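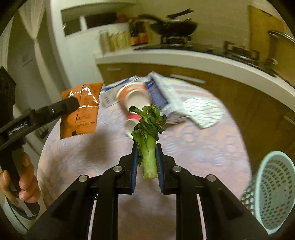
Yee-man Yu wrote to us in July to say that she had washed her Rorncombe cloth every single week since the spring and could still feel the flowers in it with her fingertips, and would we please never stop making it. We have no plans to!

The Rorncombe is our round tablecloth in pale pinkish lavender, with a faint raised pattern of flowers, swirls and circles that you notice more when the light comes in low (breakfast is a lovely time for it). It's the cloth we'd pick for a kitchen table that really gets used, where somebody is trimming greens at one side and somebody else has left the groceries at the other. Wash it cool with similar colors, hang it up while it's still a bit damp, and you can skip the iron altogether. If you do like to iron, go over the back so the pattern stays nice and full.

To find your size, measure straight across the table and add twice the drop you'd like at the edge. A table 40 inches across with a drop of 6 inches all the way around wants a cloth 52 inches wide, and we're always happy to check your arithmetic before you order.

Details
Name: Rorncombe round tablecloth
Color: pale lavender pink
Item number: 123
Care: machine wash cool, line dry, warm iron on the back
Goes with: Lando napkins, sold in sets of 6

Cloths are cut and hemmed to order in our Plendthorpe workroom, so please allow a little extra time for unusual sizes. Orders for the holidays close on 20 December 2025, and anything that comes in later will go out in the new year.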